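Handheld grippers: Kalton fingers or Flemesen fingers?

boltcutter_bee
Sun 28 July
Right, I've spent the weekend swapping between two sets of printed fingers on my handheld gripper and I can't make up my mind, so I'm throwing it open. I've got the Flemesen ones (long, bendy tips, cost me a small fortune) and the Kalton ones, which are just flat rigid bars you screw on. Same carriage, same wrist camera, same trigger.

I did 260 picks with each, mostly bottle tops, pegs and a bag of dried beans I now hate. The Flemesens were lovely on the pegs! But on anything heavier they twist, and then the camera tells me the jaws are in one place while the tips are somewhere else. 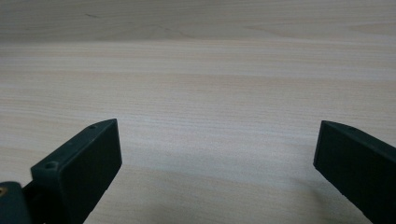 So for the moment I'm leaning towards the rigid ones, mainly for the boring reason that I can trust where the tips are. Dark plastic on a pale table is dead easy to pick out as well, and my tracking script hardly ever loses them. Anyone run both for longer than a weekend?

mudlark77
I'd go the other way. Flat bars are fine until you meet something round, then it squirts out sideways and you're on your knees under the bench. Stick some thin rubber on the inner faces before you decide anything.

boltcutter_bee
Rubber's a good shout, I've got some old inner tube somewhere. Does it not peel off though?

mudlark77
Mine lasted 945 cycles before a corner lifted. Bit of sandpaper on the plastic first.

petrol_kettle
Sorry, but I don't buy the dark finger argument. Mine are black and the tracker is hopeless as soon as the gripper's own shadow gets between them. I moved to the Kokkinos camera with the wider lens and it only got worse, because now there's more shadow to look at. Print them in orange and be done with it.

boltcutter_bee
Hmm, I do get a soft shadow down there but it hasn't bothered the script yet. What's your exposure set to?

petrol_kettle
Auto.

mudlark77
Well there you go then!

petrol_kettle
Fair enough, I'll lock it and try again. Still think orange is better.

tidewrack
Has anyone tried the Korkport controller with either set? Mine hunts badly when the jaws are nearly shut and I can't tell if it's the firmware or my screws working loose.

boltcutter_bee
Check the screws first, mine needed nipping up after 5 minutes.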